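About > Company > Who We Are

Bradico makes software for people who give talks and classes online. Gilles Gaillard and Bogumił Borkowska started the company with one product, Sutter, a tool that records a slide deck and the speaker's voice in a single file.

We now have 9 people in two offices. Support is answered by the same staff who write the code, and the phone line opens at 8 a.m. every day except Sunday.

Our second product, Eno, adds captions to finished recordings. It works with files from Sutter and from most other programs.
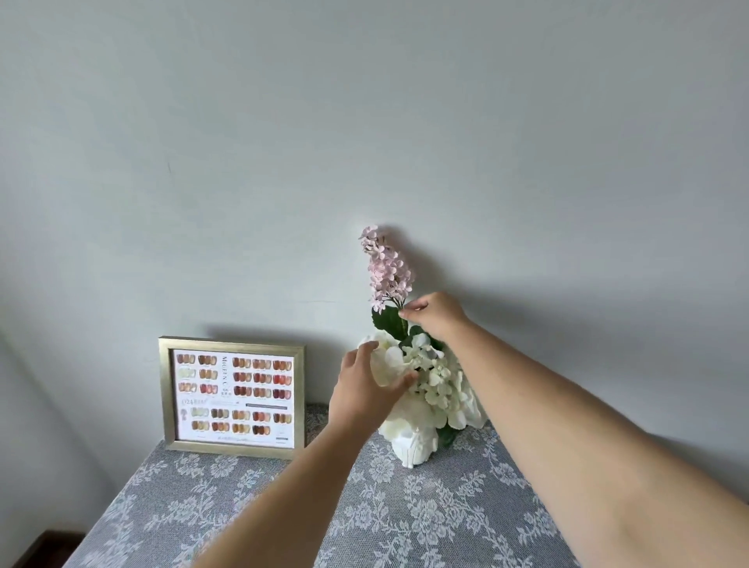
Framed nail color chart on a lace-covered table.

To ask about licenses for a school or office, use the contact form.

5 comments | 2 shares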